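Two hours at the Plurnura open day

I went to the Plurnura show kitchens because a leaflet told me I could have "a worktop that looks after itself", and I have wiped enough worktops to want to see one. Entry was free. The car park was not. The queue for the coffee went out past the tile samples, and the coffee, when I got it, came in one of those cups you have to hold by the rim.

The ground floor is all display units with nothing in the drawers. I opened plenty of them. They shut softly, as every drawer sold in the last ten years does, and a young man told me so each time. Prices are on small cards turned to the wall. I turned a few round. The Lukar kitchen, with the pale doors, was 3,367 before fitting, and the one beside it, with what looked to me like the same doors, was 2,550. I asked what the difference was and was told it was "a different range".

Upstairs is better, because upstairs there is a kitchen that has been used. They call it the Adams room. It has a proper sink in a tiled corner and a tap that has had some hard water through it, spots and all, and one of the valves on the wall has no handle on it. I warmed to the place a little after that. A spotless tap in a show kitchen tells you about the person who polished it that morning. The session in there was on keeping a stone top dry, and the tool for it was a plain orange squeegee with a rubber blade and a loop in the handle for hanging it up.
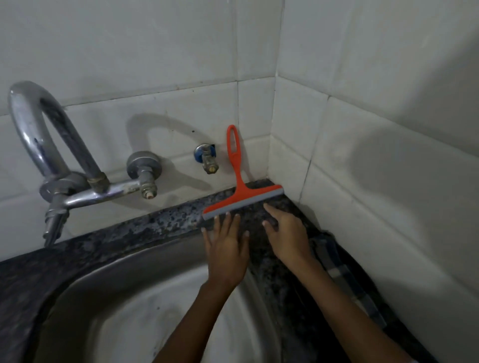 Roy Treloar thought the whole business was a fuss over nothing, and that a cotton tea towel had done the same job in his mother's kitchen for forty years and could be boiled afterwards, which you can't do with a rubber blade. He said this quite loudly. Nosipho Maluleke said a tea towel only moves the water about and leaves fluff in the corners.

I am with Roy on cost and with Nosipho on fluff. The advice we were given was to pull the blade towards the sink in long strokes, starting at the wall, and to finish the back edge with a dry cloth. Fine, but if you have to finish with a cloth you own a cloth, and the squeegee is then an extra thing hanging up by the sink. I asked how you manage behind a kettle or a bread bin. You move them, was the answer.

There was also talk of sealing. A sealed top is meant to shed water so that the blade picks it up in one go. The treatment they sell is called Dremer and costs 400 for a kitchen of ordinary size, and you are supposed to have it redone. How often depends, I was told. On what? On use. I wrote that down and underlined it. I asked if there was a sealed top and an unsealed one I could try next to each other, and there wasn't.

To be fair to them, the worktop itself is handsome. It is speckled granite, mostly black with grey and white in it, and against white tiles it looks smart without showing off. My worry with a dark speckled top is the one I had before I came, that you can't see the crumbs until you put your sleeve in them. As for the squeegee, you hold it by the handle with your fingers on top, thumb round the side, and lean on it a bit. It isn't hard work. Whether I would do it after every wash-up in February with the heating off is another matter.

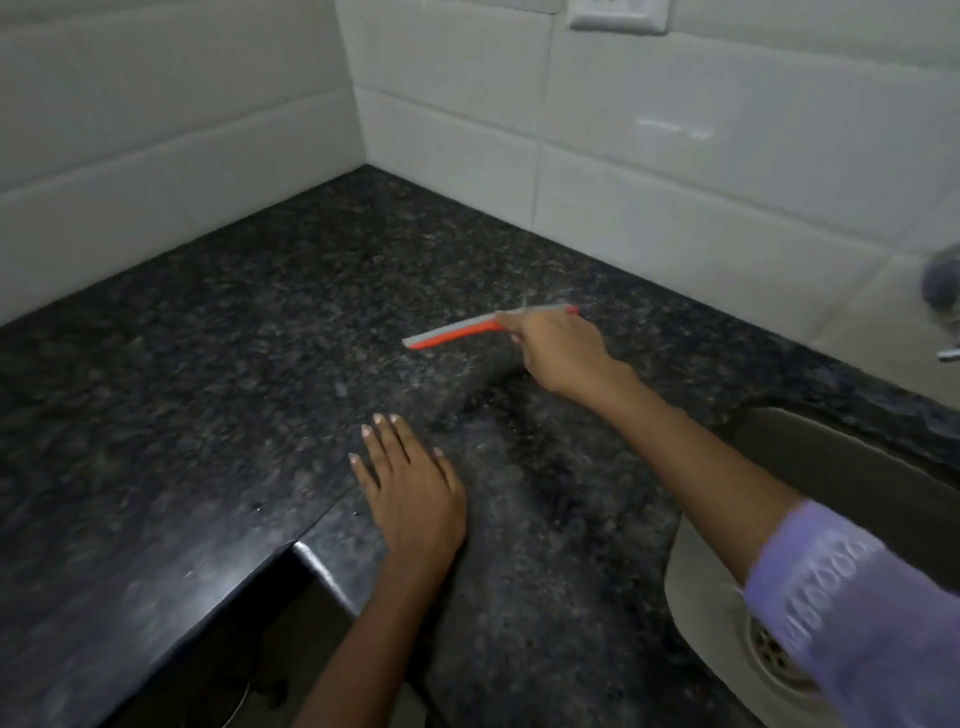
Plurnura show kitchens, June 26, 2017

The talk at the end was given in the big room downstairs and I stayed for most of it. We were told that 3,000 households had "moved to stone" with them. I should like to know how many moved back. Questions were taken on cards, and mine wasn't read out.

I came away with a tape measure, a pencil and a brochure that has no prices in it. I didn't buy the Dremer. I may get a squeegee for the shower screen, where there is nothing to move out of the way first.

If you go, go early, eat beforehand, and head straight up the stairs.

Contact the editor | Copyright 2017, all rights reserved | Back to top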